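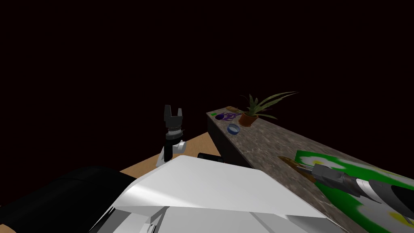
Kerora's marble counter setup, one gripper up, one arm reaching across.

Home | Reviews | Tools | Contact
2 min read

I've been poking at Kerora, the simulator from Lunaler, for 18 evenings now and I really like it! Arm control feels snappy, and I got my first planner script going in 30 minutes (the docs are short, thank goodness). The wrist view is my favorite bit, great for checking a grip on something thin and wrinkly.
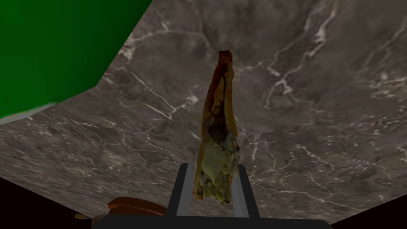
What bugs me

Planning gets slow once the counter fills up, and the log viewer is a mess. Still keeping it, though!

We use cookies. Accept | Settings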